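Wilero wants its boxes back. Good luck with that

Shoppers who order from housewares seller Wilero will soon be asked to mail back the cardboard box their stuff came in. The company says the same box can go out again, and then again, and that customers will be glad to help.

Maybe. The plan starts in July in Clerby and Scanlon, where 400 households have signed up for the trial. Each gets a prepaid label with every order. Fold the box flat, stick on the label, drop it at a pickup point and Wilero takes $2 off your next purchase.

Two dollars is not much for a trip across town, and Scanlon has exactly one pickup point, inside a hardware store that closes at 5 p.m. You also have to spend more money with Wilero to see any of it. The credit runs out after 90 days.

The company would not say how many times a box can be used before it gives out. It would not say what happens to the ones that come back crushed, or soaked, or covered in some other store's tape. A spokesperson said only that returned boxes will be "checked and graded" by Gromix, the packaging firm that supplies them.

Then there is the driving. Boxes from both towns will be trucked to a Gromix warehouse 210 miles away, looked over, and trucked back. Wilero calls the program "lower impact" but has not put out any numbers that count the fuel. Asked for them, it said a report would follow the trial.

Most cardboard in Clerby already goes in the curbside bin, which is free and right outside the door.

Wilero hopes to reach 1,000 households by winter. It has not set a target for how many boxes it expects to see again.

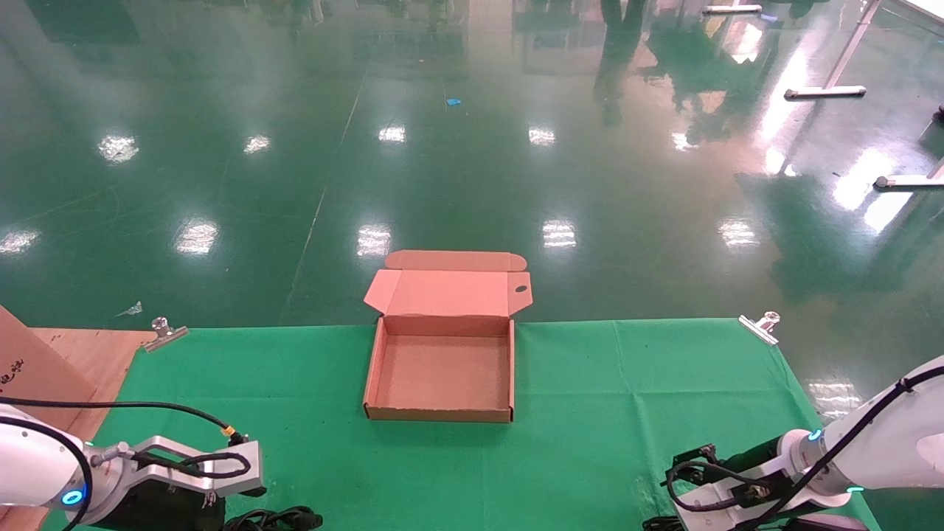

An empty cardboard mailer with its lid open.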